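Workshop notebook, Tredham Screening Room
Entry for April

Sound and projection checks were carried out ahead of the documentary evening. The print supplied by Stoltel was played from start to finish, with a running time of 91 minutes. Picture and subtitles were satisfactory throughout. The dialogue in the courtroom section was low at the rear of the house, and the center channel has been raised by 2 dB.

The dog short that precedes the feature was supplied at a different level. It should be played from its own preset – the feature preset makes the barking unpleasantly loud. Colleagues are asked not to overwrite either preset before the final showing.

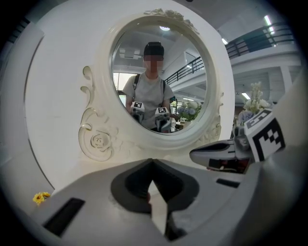
The round mirror with carved roses along its top edge. 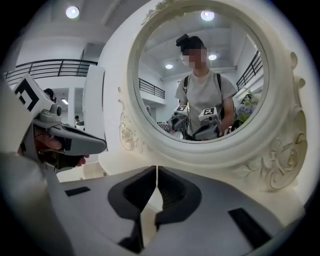

Page last changed: April, 4:10 p.m.

Seating remains set at 100. The Engebretsen amplifier was left on through both films and showed no fault. The left surround speaker produced a faint hum during the quiet passages, and the hum stopped when the cable was reseated. The cable is to be replaced regardless.

The Firnum player again paused for a moment at the change of reel file. The firmware has not been updated, and no update should be attempted before the event. A second copy of the feature is stored on the backup drive and has been checked for the first ten minutes only.

Outstanding: full check of the backup copy; new surround cable; printed running order for the booth. House lights to be lowered at 7:25 p.m.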